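From: Yuto Mizuno
To: manip-methods list
Subject: Re: [manip-methods] wrist-view policies and specular highlights

Yvette Zacharias wrote:
> We have been trying to reproduce the highlight masking result from
> the Worari notes and can't get the same gain. On our bench the masked
> policy is no better than the plain one, and on shiny tabletops it is
> a bit worse. Did you mask at training time, at test time, or both?
> Also, were the highlights in your data mostly on the objects or on
> the table? Gordon thinks that matters. I think it is the threshold.
>
> Yvette

Yvette, Gordon, all,

Both, but with different masks, and the April notes are not clear on that point. My fault. At training time the mask is randomized: we take the saturated region, grow it by a random margin, and fill it with the local mean color. At test time there is no random margin and no fill. The mask goes in as a fourth input channel and the pixels are left alone. If you fill at test time as well, you throw away texture that is still usable inside the highlight, and the policy loses its sense of how far the fingers are from the surface. I would expect results like yours from that setup.

On the second question, mostly on the table. Gordon is right that it matters. A highlight on an object moves with the object and the policy can learn to live with it. A highlight on the table moves with the wrist, so from the camera's side it looks like something that keeps station with the gripper while the rest of the view slides past. During approach it tends to settle in the gap between the fingers, where the encoder is looking for a target.

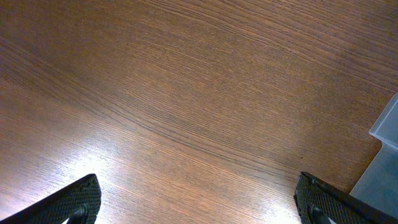 The failure we saw most in the Clukberg runs was early closing. The arm would start its approach, the bright patch would enter the gap, and the close command would fire well before the fingers reached anything. We ran 100 trials per condition with a 20 ms control step. The plain policy closed early in 20 of them. With the mask channel plus randomized training it closed early in 5. With the mask channel alone it was no better than plain, which I take to mean the network ignores the channel unless training gives it a reason to use it.

Two cautions. First, all of these numbers come from one bench with fixed overhead lighting, and only 2 seeds per condition. Mackenzie Gauthier is repeating the runs at Nindville with the lamps moved, and I would wait for those before quoting ours. Second, translucent plastic is still bad. A frosted rim near the edge of the view has low contrast against wood, and the grown mask sometimes swallows part of it. Reducing the maximum margin helps, at the cost of more early closes.

As for the threshold, we set it per camera from a gray card and then left it alone. Laurier McKinnon swept it on the Quintana set and found a wide flat region – outside that region it falls off fast on the low side, where pale wood starts to count as highlight. If your table is lighter than ours, check that before anything else. Plot the masked fraction over one full approach. It should rise and fall smoothly. If it jumps, the threshold is too low.

Could you send me one episode with the raw exposure values included? Auto exposure on the wrist camera would produce the same symptoms, and I can't rule it out from the summary table you posted.

Yuto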